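237 down, and I'm still not bored!

We passed 200-odd examples for the Nordin project this week, all of them recorded with the hand-held gripper. You squeeze, lift, put down, start again, and every go becomes one more thing for the model to learn from. I love how quickly your hand gets used to it. 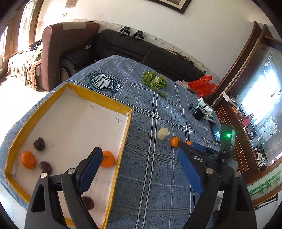 Fruit day, with tangerines both in and out of the tray.

I shift things about between goes (a fruit over there, the lettuce further back) so it doesn't just learn one table by heart. The target is 3,000 by March, which sounds mad, but I did 100 on my best day and wanted to carry on. Bread rolls next!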